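We're looking for people who like to sing, and you don't have to be good at it! The Korthorpe Rounds Project is putting together a group of everyday singers for a summer of learning old rounds, catches and work songs by ear, and we'd love to hear from you if you live anywhere near Korthorpe or Batdale.

*Posted 28 June 2025. Sign-up stays open through the first half of July.*

## What it is

A round is the kind of song where everyone sings the same tune but starts at different times (you probably did "Row, Row, Row Your Boat" in school). There are hundreds more, and lots of them are gorgeous. Some are silly, a few are rude, and one in our folder is about a miller's goose and takes a full evening to get right. Florence Arsenault has been collecting them for years from notebooks, church cupboards and anybody's grandmother who would hum one for her, and the folder is now up to 100 songs. Most have never been recorded.

We want to change that. Over 8 weeks we'll meet one evening a week, learn a handful of songs each time, and record the ones we like best. Konrad Koller will be running the recording side. He has made two albums of barn choirs and is very patient about squeaky chairs.

## Who we're hoping for

- Adults of any age, and teens from 16 up with a parent's okay
- Any voice, high or low — we're especially short of low ones
- People who can come to at least six of the evenings
- People who don't mind being heard on a recording, with or without their name on it

You don't need to read music. Florence teaches everything by singing a line and having you sing it back, and the printed sheets only have the words. If you do read music, great, you can help her check the tunes she wrote down in a hurry.

Singers of other languages, please come. We have three rounds in Swiss German from the Nägeli notebook that none of us can pronounce properly, and Florence would be thrilled to have somebody fix our vowels.

## What an evening looks like

Doors open at 6 and we start singing once people have found a seat and a cup of tea. There's a warm-up, mostly humming and pulling faces, then two or three new songs, then a good long break. After the break we split into parts and try to keep going without falling over each other. We finish by 9, and anyone who wants to carry on usually ends up singing in the parking lot.

The room is on the ground floor with no steps. Bring a water bottle and a pencil, and wear quiet shoes if you can, as the floor creaks enough without help.

## What you get

It's free. We can't pay singers, but we can refund bus fares from Batdale, and everyone gets a copy of the finished recording and the full song folder. The recording will come out under the name *Rallaler*, after the nonsense chorus of the first round Florence ever wrote down — "ralla-ler, ralla-ler," and on it goes until somebody laughs.

## How to join
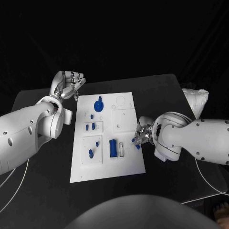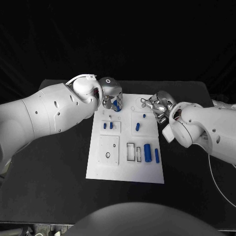 Send a short note to Florence through the project's contact page with your name, a phone number and whether you think your voice is high, low or somewhere in between. A guess is fine. If there's a song your family sings that you've never heard anywhere else, tell her that too, even if you only remember half of it!

There's no audition. If more people write than we have chairs for, we'll start a second group on another evening, and Florence will call you to ask which one suits you better.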